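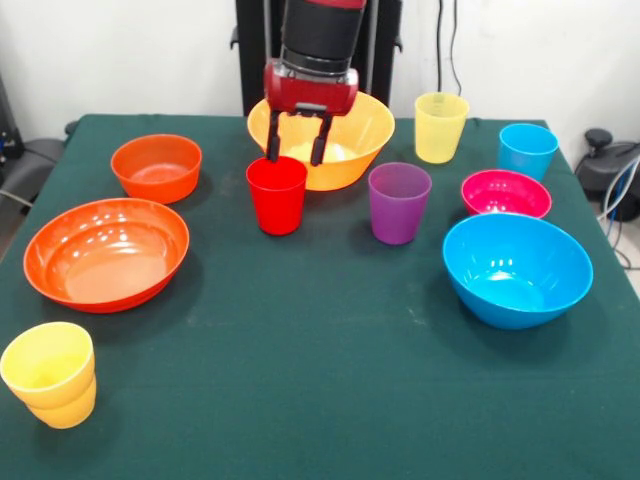 Re: Sorting out the July potluck, dishes and table space

From: Latrice Tran
To: Blackwood neighbors list
Date: Wed 7 January

Dirk Stöcker wrote:
> I know July is a long way off but last year we ran out of plates before
> the second round and there were four potato salads. Could we settle
> who brings what earlier this time? Also I still think paper plates
> are fine. We had 50 people, and washing up took two of us until dark.

Dirk, I agree on settling it earlier. I'd rather not go back to paper. The bill for paper goods the year before last was more than the charcoal, and half of it blew into Vaughn's hedge.

What I'd suggest is that each household brings its own plates and forks and takes them home dirty. Then the only shared things to wash are the serving bowls and the cups. I can store those between now and summer. We have 30 forks left over in the Pitness box as well, for anyone who forgets.

On the food, Sunita has offered to keep the list again. Please write to her with a dish and not just "a side." Mains are short so far: Demetrius is doing chicken, and I have heard nothing else. If you want to bring potato salad, ask her first whether there is one already.
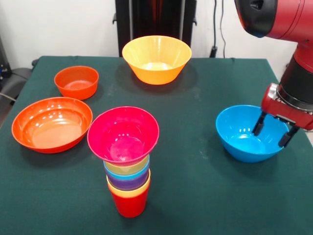

Serving dishes need a bit of thought too, mostly for the salads. Last year people brought deep glass bowls, which are heavy and hard to reach into when the table is crowded. Plastic is easier to carry down the hill. For leafy salads and cut melon I would go for something wide and shallow like the large orange bowl toward the front there, and keep the deeper kind with sloping sides for pasta or beans. Cups can stay nested in a stack until people want them — they take up very little room that way.

Tables: we have two long ones from Bradine Hall if we ask by spring. Vaughn, are you still able to pick them up with the trailer? Last time they wanted them back the same evening, so we would need someone else to help load.

I have not heard back about the road closure form. I'll post when I do.

Latrice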